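Kitchen Tips Stolen From Famous Chefs (and Their Less Famous Mothers)

Every celebrity chef owns 1,001 little bowls and someone else to wash them. Gerd Frerichs, who cooked on morning television for three seasons, now admits he used a coffee mug for everything.

Put a damp paper towel under your cutting board. It stops sliding, and you keep your fingertips.
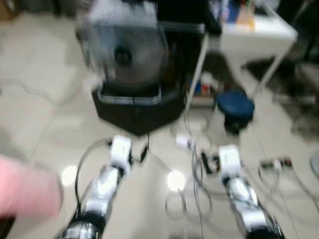 Beige floor tile, in its natural cluttered state.

Salt pasta water after it boils or before. Gerd and his mother stopped speaking over this for most of June — the pasta tasted the same.

Store fresh herbs upright in a glass of water, like flowers you plan to eat.

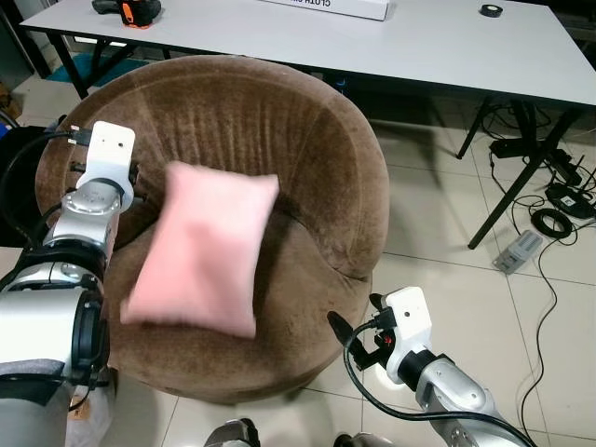

Parsley will last past Saturday this way. Basil sulks in the fridge, so leave it on the counter.

Dull knife? Run it along the unglazed ring under a mug. Gerd charged 838 people for that tip at a live show in Udgate.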